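Collecting household demonstrations with hand-held grippers
Speaker notes, A. Quintana
06/09/2018

Slide 1. Title
Say name and group, then go straight on. The Marsden talk before this one covers policy training, so skip the learning theory and stay on collection.

Slide 2. What we needed
Examples of ordinary handling tasks in real rooms. A learner trained only on bench data from Brirnitz did well on the bench and poorly in a flat. The gap was mostly in the views: light, clutter, narrow spaces, things stored where people store them. Target set in the spring was 900 usable demonstrations. Mention that "usable" gets its own slide.

Slide 3. The tool
Hand-held gripper, same jaw shape as the one on the arm. The operator carries it, does the task, and the camera on the tool records what the arm would later see. Stress the matching viewpoint. If the camera sits even slightly differently on the two, the learner picks up the offset and the grasp lands short. The Cidetti mount has two locating pins for this. Pass the spare mount round if there is time.

Slide 4. A site
Leave this up while talking through the next two points.
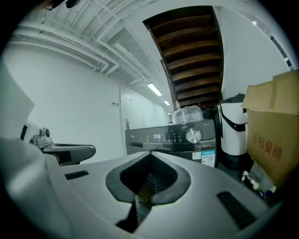 Fig. 1. Gripper view at a laundry site under a staircase. Display on the machine reads 0:58.

Point one: the jaws and body take up the lower half of every view. We keep them in. The learner needs the jaw position relative to the object, and masking the body out cost us accuracy on small items.

Point two: the background is doing work. Stair treads overhead, pipes, a corridor with ceiling lights, a door at the end. Tracking needs fixed features at several depths, and a corridor gives plenty. Plain white walls close up give none, and the track drifts. Operators are told to start each take with a slow sweep that includes something far off.

If asked about clear plastic, like the wrapped package on top of the machine: transparent and crinkled surfaces are still our worst class. Depth estimates on them are poor. We log them under their own tag.

Slide 5. Protocol
One task per take. Start with jaws open, hold still for 2 seconds, do the task at normal speed, hold again, stop. No talking to bystanders during a take. A dropped object ends the take but the file is kept and marked. Each operator does 12 takes per site and then changes task, as hands get lazy and the paths start to look alike.

Slide 6. What counts as usable
Track unbroken from start to finish, object in view at first contact, clock offset within limits. In the first round 78 per cent passed. Most rejects were lost tracks. Do not spend long on the table, the numbers are in the handout.

Slide 7. Labelling
Drullus is our in-house tagging tool. Go over the fields quickly: task, object class, surface, site type, result. Site type was added late and the early takes had to be tagged again by hand. Advise the audience to put it in from day one.

Slide 8. Next
Second round begins in November. More kitchens, fewer corridors, two operators per site. Open question is how much variety in sites is worth against more takes at the same site. Invite comments on this one in particular.

Slide 9. Contact details. Take questions. Laptop must be off the lectern before the next speaker.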